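Jan 19, 2021

So I finally have a free evening to write up how robotics club is going, and the short version is: pegs. My whole life is pegs now.

If you read my August post you know our team picked the assembly task for the Kermani Cup over the maze one. The maze looked easy and everyone signed up for it (we are apparently not everyone). Assembly means two arms, one work sheet and a pile of little parts that have to end up where the rules say they go. How hard could it be, right?

Well. We've logged 394 practice runs since then and I'm proud to say 145 of them counted as clean. Stop laughing! In the first month we had two.

Most of the trouble was our grip code. We wrote one closing routine for both hands, and it squeezed a skinny peg exactly as hard as a fat one, so the skinny ones shot across the table like watermelon seeds. I spent a whole weekend on my knees with a flashlight. Now each part size has its own setting in a file we call Murnia (long story, involves a typo), and the hand slows way down for the last little bit before it closes.

The other fix was boring but huge. We taught the arms to take turns! One reaches in and the other hangs back until it gets the all clear. Before that they'd both go for the same spot and the safety stop would kick in, and then it's a full restart and somebody groans and we all go get chips.

Our practice sheet has outlines drawn on it so we can put everything back after each run, and I can set it up from memory at this point. My roommate says I mumble "small peg, big peg" in my sleep.
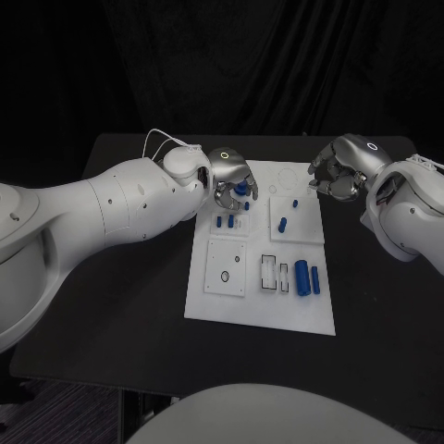
Do you need to know how to code before joining a club like ours? Most of us learned after we joined, and you can start by resetting parts and keeping the run log while you pick it up.

Next up is the timed round, which scares me a little. We've been running at half speed this whole time, and the team from Mostoritz is supposed to be really quick. I'm also supposed to rewrite the Murnia file so it has comments in it before we go any further. I'll get to that tomorrow, probably after chips.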